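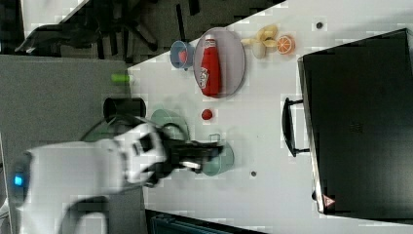 The week the gripper wouldn't let go

Welcome to the Prustness gallery, and thank you for stopping by! We usually fill these pages with the jobs that went well, but so many of you wrote in after our last newsletter to ask what had happened to the tidying trials that we thought we'd tell the whole story properly, bumps and all. It's a small tale as robot mishaps go. No one was hurt and nothing was broken apart from one mug, but it did cost us 3 days and taught us a good deal about cables, so put the kettle on and settle in.

The task is a simple one to explain. We lay out toy food and kitchen bits on a white table, the arm picks them up one at a time, and it puts them where they've been asked to go. Bananas, an orange slice, the ketchup bottle (everybody's favourite, for some reason), plates, bowls and cups. We had been running it since October with hardly a grumble, and by the spring we were rather proud of it. The log had reached cycle 2387 when the arm picked up a mug, carried it across to the right spot, lowered it very nicely – and then kept hold of it. The program believed the fingers were open. They were not. Up went the arm again with the mug still in its grip, off it went towards the next object, and the mug met the edge of the table on the way.

The person on duty pressed the stop button straight away, which is just what we ask everyone to do, and the arm halted as it should. I do want to say that clearly, as a few of you were worried. The stop worked, the speed limit worked, and there was nobody inside the marked area at the time. What let us down was a signal. The gripper is meant to report back whether it is open or closed, and for a moment it had gone quiet, so the program carried on with the last answer it had been given. A bit like somebody nodding along on the telephone after the line has dropped!

We spent the first day looking in all the wrong places, I'm afraid. We changed the settings for the grip force, we swapped the mugs for lighter ones, and we ran the same pick over and over without a single fault. It was only when we asked for bigger turns of the wrist that the trouble came back, and it always came back near 90 degrees. 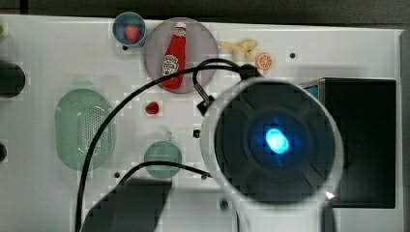

Cables on an arm have a hard life, when you think about it. They are bent and unbent all day long, and ours had been left a little short when it was fitted, so every big turn gave the plug a small tug. Most of the time it held. Once in a while it didn't, and the signal vanished for a blink. Our friends at Bidano sent over a longer lead with a better clamp, and the folk at our Senville workshop kindly lent us a tester so we could watch the signal while the wrist was turning.

We've changed the program as well, and I think that is the more important half of the repair. If the gripper goes quiet now, even briefly, the arm stops where it is and waits for a person to come and look. It's slower, and it does make for a few false alarms, but we would far sooner walk over and check than sweep up another mug.

The trials started again on 2nd June with the new lead in place, and we have asked for 500 clean cycles in a row before we let the speed go back up. The cable check has been added to the morning list, just under the stop button test. If you run a similar arm and would like a copy of the list, drop us a line through the contact page and we'll gladly send it over.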